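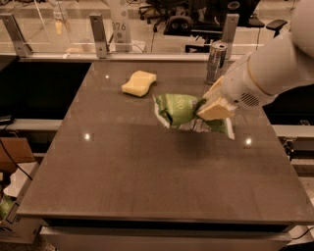 Convertible notes and the cap table

Tustavmont closed its seed extension in October on a convertible note, and I have now read the term sheet twice. The headline terms are ordinary. The discount applies at the next priced round, the cap sits above the last valuation, and interest accrues as equity. My difficulty is with the conversion clause.

The note converts on a "qualified financing", defined by gross proceeds. The definition does not say whether the converting principal counts toward that threshold. Kuo-hua Tsang, who modelled it for Hanby, assumed it does. I assumed it doesn't. On his reading the founders keep 60 per cent after the next round. On mine the note can sit unconverted past maturity, and the holders may then call for repayment in cash the company won't have.

I rebuilt the spreadsheet with the option pool on either side of the conversion. Moving a pool of 3,000 shares from post-money to pre-money shifted more value than the discount did. Pestura had the same problem with its bridge and settled it with a side letter, which cost six weeks and a second set of legal fees.

Do-yoon Maeng asked whether a SAFE would have been cleaner. It would remove the maturity date, but the definition of the trigger would still need drafting with the same care.

The Charvát round is next on my list. Its documents have two cap definitions, in separate schedules, and I haven't reconciled them yet.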